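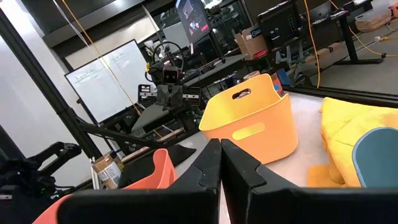
The Big Table Sort – Stougaard Street
Posted August 28, 2020

I promised a few of you I'd put something up about the sorting table, and I'm finally getting to it! If you're new to this page, I live on the second floor on Stougaard Street, and since May I've been trying to get one long room under control. My system (if you can call it that) is to bring everything to a white table, put it into baskets and bins, and not let myself walk off until every single thing has a place to go. I began with the closet by the window and it just kept giving. Kitchen stuff, toys, packages I'd forgotten I ordered, all of it in together.

So this is the tour, with a few notes on each thing. Click through at your own pace, and the comments are open at the bottom.

The yellow-orange basket
My favorite on the whole table. It's plastic, it has rounded corners and an oval handle opening at either end, and it catches the light like a piece of candy. I like a basket you can grab without thinking. I tried fabric ones first and they slumped over the minute I put anything heavy in them. This one goes out for toys and comes back for snacks, with a wash in between – I do wash it, Mom.

The salmon-orange bin
A different orange, and yes, it bothers me a little that they don't match. I bought the bin months before the basket and I was so sure I remembered the color. It's the "goes back to the kitchen" bin for now. I had a label on it for a week and kept reading it as "goat back," so the label went.

The jar
Glass, metallic lid, white label with dark print, brownish stuff inside. Jars are the hardest thing for me to sort, I swear. They look so nice standing out that I never want to put them in a cupboard, and then I have eleven of them on the counter and no place to chop an onion. My rule now is that a jar can stay out if I've opened it that week. If not, it goes on the shelf behind the door with the rest.

The little package with the red and blue printing
Tucked in behind the basket, where small packages always seem to end up. I've started keeping anything that size in a shallow tray from Sevwood, and it has saved me so much digging. The tray slides into a drawer and you can see the lot in one go.

The yellow fluffy one
Big, soft, extremely yellow. Plush things take up more room than anything else I sort, and squashing them into a bin only makes them look sad. I've gone back and forth on this so many times! Right now all the plush is on top of the low bookcase, in a heap, and the heap is staying. If you've got a better idea that doesn't involve a net hung in a corner (I tried the net, the hook came out and took some paint with it), please tell me.

The flat blue-gray thing
Resting on the yellow fluff. Paddle? Plate? It has a rounded edge and a lighter rim, and I'm leaving it at that. Everybody has one item like this in the house. It gets its own pile, and the pile is called "later."

The black cloth
I keep a dark cloth at the table for wiping down and for setting glass on. Get one you don't love. I used a good dish towel for the first month and I still miss it.

The white surface
It shows every crumb, and that's why I like it for sorting. It does wrinkle a bit and I've quit fussing over that. Smooth it with your forearm, carry on.

Some odds and ends, for the people who always ask. The shelf behind the door is a Prandel, the narrow one, 93 inches tall, and I had to take the doorstop off to get it in. The paint is called Drasteveo Cream and I used one can plus a bit of a second. I work in 18-minute stretches with the kitchen timer, then I get a coffee, then I do another. I've moved around 100 things out of the room so far, most of them across the hall, a few out the door for good.

Next up is the bottom half of the closet – cords, mostly, and a box that rattles. I'll add to this page when I get there. If you know where to buy a basket in that same yellow-orange, leave a comment, I'd like a second one for the bathroom.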